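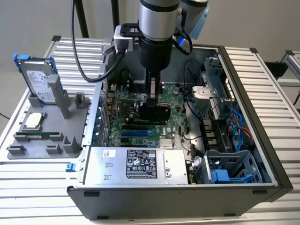

An old desktop tower is worth opening up before anyone decides to throw it out, according to Vasanthi Gunawardena, and in most cases the parts inside can be sorted in one sitting.

FEHR, November 8, 2021 – Pornlow today announced Fedo, a desktop computer reuse service for homes, schools and small offices in the Fehr area. Under the service, people can drop off used desktop towers at the Pornlow workshop and have them checked, repaired or taken apart for parts.

Fedo accepts desktop towers from any maker, including Dell, in any condition. Towers do not have to start up. Monitors, printers and laptops are not accepted at this time. Keyboards and mice can be left with a tower but will not be tested.

Each tower is laid on its side with the side panel off, and the main parts are looked at one by one: the power supply, the motherboard, the expansion slots, the drive bay and the wiring that runs between them. The check covers dust, damaged connectors, swollen capacitors and missing screws. If the tower can be put back into use at a reasonable cost, it goes on to repair. If it can't, parts that still work are pulled, labeled and put on the shelf for use in other machines.

"A lot of these cases were made to be opened," said Gunawardena, who manages the Pornlow workshop. "There are colored tabs and handles on many of them, and you can get a drive out fast. The slow part is finding out what still works once it's out."

There is no charge to drop off a tower. Owners who want theirs repaired and returned will pay a flat $25 for the check, which is taken off the final bill if the repair goes ahead. A written price is given before any work starts. Most checks will be finished within 3 business days.

Hard drives are handled separately. Owners may take the drive home, have it wiped, or have it destroyed. The choice is written on the drop-off form and signed by the owner. Drives left without a signed form will be destroyed.

Repaired towers that are not going back to their owners will be sold at the workshop counter, most of them for $50 to $100 depending on memory and storage. Each comes with a power cord. Used parts, including power supplies, heatsinks and expansion slot covers, will be sold by the piece.

Pornlow tested the service with a small group of customers beginning in February. Drop-off hours were lengthened after that test, and the form was cut from two pages to one.

Metal cases and boards that can't be reused will be collected by Zandance, a recycling firm that already picks up scrap from the workshop. Circuit boards and cables are kept apart from the steel, and batteries are taken off the boards before pickup.

"We would like the boards to come to us clean of batteries and sorted, and that is how Pornlow has set it up," said Ginette Gosselin of Zandance.

People with more than five towers to drop off are asked to call the workshop first so that shelf space can be set aside. Customers should remove any discs and memory cards before bringing a tower in. Forms are available at the counter.

Filed under: Company News, Repair and Reuse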